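Grunthorpe Welcome Fund: a note on this year's mentoring places

16 Aug 2024

Readers of this page will know that the Grunthorpe Welcome Fund has, for several years, supported adults who are settling in the town and who wish to return to the work for which they were trained. I write here in a personal capacity, as I have done since the page began, although the arrangements set out below have been agreed with the Fund and may be relied upon by applicants.

The mentoring scheme opened in April. Each participant is paired with a person already working in the same or a neighbouring occupation, and the two meet once a fortnight until the following spring. Meetings take place at the Stondier building on Canal Street, in the first-floor rooms, unless both parties prefer to meet elsewhere. Tea and coffee are provided. The lift has been repaired and is again in service.

There were 92 enquiries this year, a considerable increase on last. Many came from people who had been referred by the library or by their children's schools, and a good number from people who had simply read the notice in the window. It was not possible to offer a place to everyone. Those who were not matched have been written to individually, and their papers will be kept for the next round unless they ask for them to be destroyed.

I should like to record the Fund's thanks to Lenico, whose staff gave up two evenings to conduct practice interviews. Several participants had never been interviewed in English before. The interviewers were asked to be courteous but not lenient, and they followed that instruction faithfully. Written notes were given to each person at the end of the evening, and I have since been told that these notes were passed round a good many kitchen tables.

Grants for fees and travel

A separate sum is held for costs that stand between a person and a post: translation of certificates, examination fees, registration charges, and train fares to assessment centres. The upper limit for a single grant is £900. Applicants are asked to send a receipt or a written quotation with the form. Where a fee must be paid before a certain date, the date should be written clearly at the top of the first page, as forms are otherwise taken in the order in which they arrive.

Grants are not loans and no repayment is sought. A small number of former participants have nevertheless chosen to give something back to the Fund once in regular employment, and such gifts are placed in the travel account.

The largest group of applicants this year came from the health and care occupations, followed by teaching and the building trades. In the first of these, the route back into practice is long. It commonly includes a language test, a period of observation and a practical assessment, and an interruption of even a few months can cause real anxiety about skills that were once used daily.

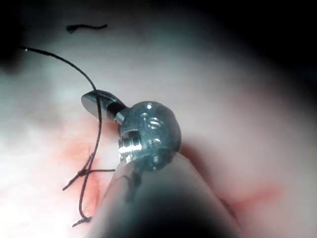
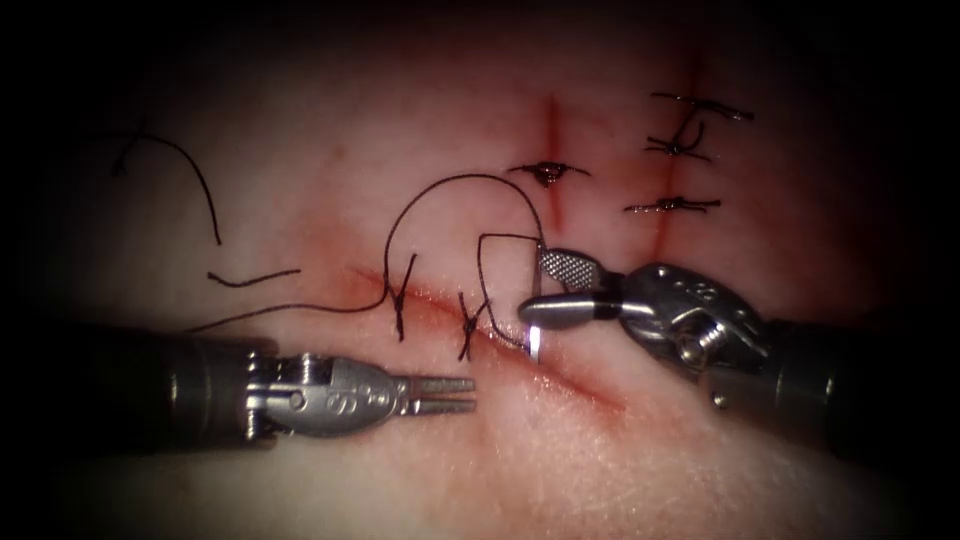
Nuria Moya has written to say that the fees were never her chief difficulty, and that what she lacked was a person who could tell her which form came first. She had applied for the same document from separate offices before her mentor drew up a single sheet, in order, with the addresses filled in. She asks whether the Fund might prepare such a sheet for each of the main occupations and leave copies at the library.

Her suggestion is a good one and has been accepted. Sheets for nursing, teaching and electrical work are in preparation. They will be checked by people who have completed the process themselves, and each will carry the month in which it was last revised. Readers who notice an error are asked to report it to the office in writing, quoting the line concerned.

The Sqalli Prize

The Sqalli Prize is given each year to a participant in the scheme, on the nomination of fellow participants. It consists of a framed certificate and a book token. This year's recipient is Ronaldo Manalastas, who was nominated by most of his group. The nominations mention his punctuality, his patience with newcomers, and the Saturday morning conversation table which he set up without being asked and which continues to meet - in term time - beside the periodicals.

Mr Manalastas has asked that the presentation be a short one. It will accordingly be held before the autumn supper, and guests are requested to be seated in good time. Those attending the supper may bring a dish to share, with a card listing the ingredients. Parking behind the Stondier building is limited, and the gate on the Mill Lane side will be locked.

Offers to act as a mentor are welcome at any point in the year. No teaching experience is required. The Fund is particularly short of mentors in pharmacy, accountancy and plumbing, and would be glad to hear from retired members of those occupations. Forms may be collected from the front desk or requested by post.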